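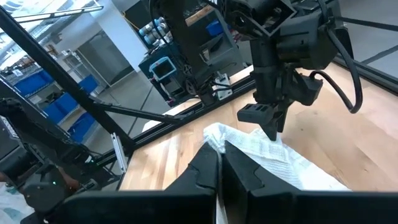
Can you wash a waffle towel with everything else? I put mine in with the sheets on a cool wash and leave the fabric softener out, and they come up fine.

Diary > Home life > July

Filed under: Laundry, Small Wins, Grumbles

Woke up far too early because the bin lorry came down our side first, so I decided that today was going to be the day of the airing cupboard. I've been putting it off since we moved in. Every time I open that door something slides out onto my feet, usually a pillowcase, once a hot water bottle, and I just shove it all back and lean on the door until it clicks.

So everything came out onto the landing. Everything! I had no idea we owned so many towels. There are the big brown ones Mum gave us (scratchy, but she checks), the beach ones that have gone see-through in the middle, and a whole pile from the old flat that smelled a bit like a church hall. Three of them I don't recognise at all and I think they came home with us from somebody's party.

I had a cup of tea on the top stair and thought about what we really use, and the answer is the thin waffle ones, every single time. They dry on the line in a morning, even when it's muggy, and they don't take up half the drum. I bought the first lot from Flurno when they had a sale on, and I remember thinking they'd be rubbish because they felt like nothing in the packet. They were a bit stiff to start with, then after a few washes they went lovely and soft. The fluffy ones from Briggs went the other way – gorgeous in the shop and like cardboard by Christmas.

Softener was my mistake, I think. I used to slosh it in with everything, and I had a bottle of that Endorora stuff in the cupboard that smelled of figs. Then Shirley Cormier from choir told me to try a cup of white vinegar in the drawer, and I did it mainly so I could tell her I had. The bathroom did smell of chip shop while it was going, but it had gone by the time things were dry. I do 30 degrees for the everyday wash and something hotter when anyone's been poorly.

By lunch I had a pile to keep, a pile for the dog rescue (they always want old towels, it's on their noticeboard) and a pile of odd flannels that I couldn't decide about and have put in a carrier bag on the back of the door. I know that's cheating.

Then I had a go at folding. I saw a way of doing it in thirds and then rolling, so you get all the rolled ends facing out like in a hotel, and it took me ages and looked smashing until I needed one from the bottom. Back to flat squares after that. Sheets I still can't do. I do the thing with the corners and it ends up a sort of pasty.

Took the rescue bags down in the car about four and got stuck behind a tractor. Jacket potatoes for tea. The cupboard door shuts on its own now and I've opened it twice this evening just to look.

Need to ring the plumber tomorrow about the drip, and find out where my good scissors went.

Comments

MarnieB: Vinegar every time! My gran did it and her towels lasted for donkey's years.

tilly_on_the_hill: Does it do anything to the rubber seal on the machine? Mine's a Brurkasia and the last seal cost me a fortune.

Pete R: We have the odd flannel bag too. Ours is under the stairs.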